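**wogan_flats:** ok so do you rinse before loading or not. landlord in Okau says scrape only. been rinsing for 33 years, not stopping now

**marietjie_o:** scrape. detergent needs somthing to work on. rinsing = water down the drain

**birer6:** disagree, egg sets like cement. rinse egg, always

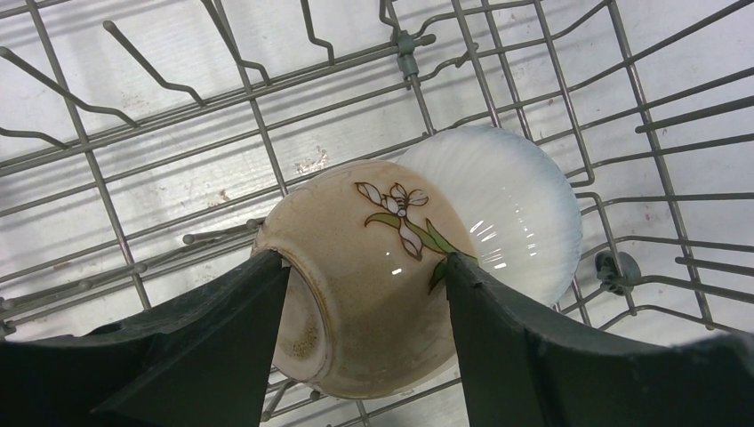 *speckled bowl, gray rack, opening down*

**wogan_flats:** and bowls? flat or tilted

**marietjie_o:** tilted. flat ones keep a puddle on the foot

**birer6:** tilted yes. still rinsing tho. paid 200 for a pump repair in March, rice in the filter

**marietjie_o:** thats a filter problem!! clean it

**wogan_flats:** theres a filter??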